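Ticket 3453
Subject: Hot water drops to lukewarm at upstairs bathroom basin, Ellery unit
Opened by: Maxine Ashby
Assigned: Keegan Partington (Plimar support)
Status: Open, waiting on customer
Priority: Normal

Maxine Ashby, 8:12 am

Your Plimar heater was put in at the Ellery property in April. The downstairs kitchen is fine. The upstairs bathroom basin gets hot, stays hot for a short while, then goes lukewarm and stays that way until I shut the tap and start over. The controller shows code 643 when it happens. The manual says 643 is "flow condition, see installer." I saw the installer. He says see Plimar. So here we are.

Before anyone asks: yes, I turned it off and on again. Twice. Yes, the set temperature is right. No, I'm not running the dishwasher at the same time.

Keegan Partington, 9:40 am

Hi Maxine, thanks for the detail. Code 643 is logged when flow through the heater falls under the minimum needed to keep the burner lit. The usual cause is a dirty inlet filter. Could you close the cold supply valve, unscrew the filter cap on the underside of the unit, rinse the mesh, and put it back? Please also tell us the firmware version on the info page of the controller.

Maxine Ashby, 11:05 am

Filter done. There were a few specks of grit on the mesh, nothing I would call a blockage. Ran the basin afterward and got lukewarm water and 643 again, same as before.

I'm having trouble believing the filter theory anyway. If the filter was choking the heater, why would the kitchen be fine? It's the same heater and the same filter.

Firmware is 5.1.

Keegan Partington, 1:22 pm

Fair point on the kitchen. The kitchen tap probably draws more water, so it could stay over the minimum even with a partly dirty filter. Firmware 5.1 is one behind. 5.2 has improved low-flow handling and I'd suggest installing it before we look at anything else. Steps:

Hold Menu and Down until the display blinks
Choose Service, then Update
Leave the unit powered until it restarts by itself

Maxine Ashby, 4:47 pm

Updated. "Improved low-flow handling" seems to mean it now beeps when it shows 643. Water still goes lukewarm.

Can somebody tell me what the minimum flow is, as a number? It isn't in the manual. It isn't on the website either, where there is a lot about comfort.

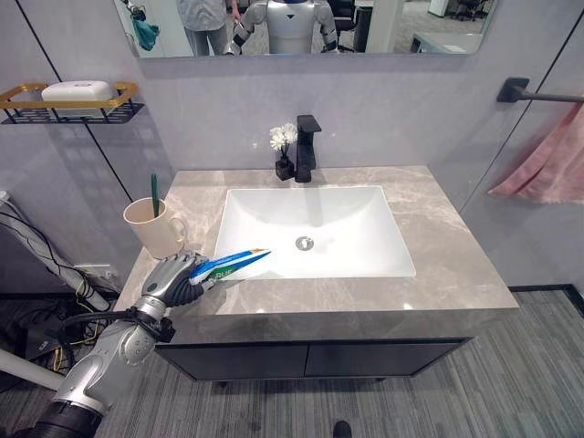
I should add that the faucet up there is a single lever and I get the same result with it all the way over to hot or three quarters of the way. Wide open it lasts longer. With the lever partly lifted, the way a normal person washes their hands, it quits almost right away.

Keegan Partington, 5:10 pm

That last part is very helpful. I'm passing this to second line.

Internal note, Bronwyn Brunton, 8:30 am
Low draw fixture, heater with a high ignition threshold. Ask whether there's a restrictor in the faucet or the supply line. Don't send her another firmware file.

Bronwyn Brunton, 8:41 am

Maxine, I've taken over from Keegan. The number you asked for: this model needs 2.4 liters a minute to light and drops out under 1.9. I agree it should be in the manual and I've asked for that, though I can't promise when it will show up.

Could you measure the flow? Use a kitchen measuring jug or any container with marks on it. Run hot only, lever where you would normally have it, for 60 seconds, and tell me how much you collect. Then do it again wide open.

Maxine Ashby, 12:15 pm

Thank you for the number. I had to use a 500 ml jug and keep swapping it with a bucket, so take this for what it's worth.

Normal position: 1.7 liters
Wide open: 2.6 liters

So at normal use I'm under your limit, and wide open I'm only just over it. I notice that makes it "my" faucet's fault now. The old tank heater ran this same faucet for years with no complaints.

Bronwyn Brunton, 1:03 pm

A tank heater doesn't care about flow, so it would have hidden this. Your figures do match what the unit is doing. Two things to check:

1. The aerator at the end of the spout. Unscrew it and look for scale or a small plastic disc with a hole in it. The disc is a flow restrictor.
2. The shutoff valve for the hot line inside the cabinet. Installers often leave these partly closed.

Please do them one at a time and measure in between, or we won't know which one did it.

Maxine Ashby, 6:20 pm

Aerator first. There was a disc, a green one. Took it out. Normal position is now 2.1 liters. It stays hot once it's going but won't always start, which fits your numbers, I'll give you that.

Shutoff valve is stuck. I'm not forcing it. Noeline Pryor from Nastmont Plumbing fitted the original pipework and she can come by to look.

Man-sik Ko in the unit next door has a Bratov heater and the same faucet and says he's never had this. I'm not saying swap it. I am saying "the fixture is out of range" is a funny answer if the range was never printed anywhere.

Bronwyn Brunton, 8:55 am

Understood, and I've attached your comment to the documentation request word for word. I don't know the Bratov's threshold so I can't compare them.

Please have Noeline check whether the valve is fully open, and replace it if it won't move. After that, one more 60 second reading in the normal position. If you get 2.4 or better and still see 643, I'll arrange a replacement flow sensor under warranty. If it's under 2.4, the sensor is doing its job and a new one won't change anything.

Maxine Ashby, 9:30 am

Fine. For the record I'd like the sensor looked at regardless. A reading from a jug and a bucket isn't what I'd want to hang a warranty decision on, and I don't think you should either.

Bronwyn Brunton, 9:44 am

Agreed. I'll ask for the sensor log as well. Service, then Log, then Export, with a USB stick in the port behind the front panel. Setting this ticket to waiting on customer until the valve is done.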